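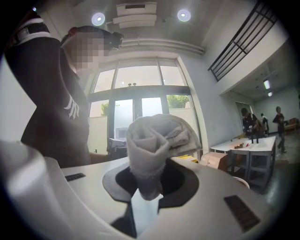
I joined the robotics club in Stestbridge in November, when I knew almost nothing about grippers and not much more about cloth. Now I have opinions about both.

Our project this year is towels. We want an arm to fold them, and for this we must first show it how folding is done by people. So we take the gripper in the hand, we pick up the towel, we fold, we put it down, and then we do it again. The plan says 3,000 folds before the end of the season. Yesterday evening the counter showed 2,035, and I admit I looked at it more often than was useful.

I had expected the work to be boring, and in part it is. But a towel is a difficult thing. If you grip it in the middle, it rolls together and the corners hide inside. If you grip it near the edge, it hangs nicely, but then the second hand must find the other corner, and my left hand is slow. An old towel is worse than a new one, because the loose threads catch when you open the fingers.

Agnes Munro, who leads our group, has a rule that we do not throw away the bad attempts. We mark them, and they stay. At first I did not agree with this. I thought, why should the arm see my mistakes? She answered that it will make the same ones, and it should also see how a person gets out of them. I am still not completely sure, but I mark them as she asks.

There are eight of us, and each one folds differently. I was taught by my grandmother to fold in three parts, the long way first. The others fold in half and half again. We discussed this for a whole evening — longer than we discussed the motors — and now everybody folds in half, also me. At home I have not changed.

Next we go to Prondale to show our work to the other clubs. The Oakley team is doing socks, and I would like very much to know how they manage with the small ones. Before that I have still one box of towels to wash.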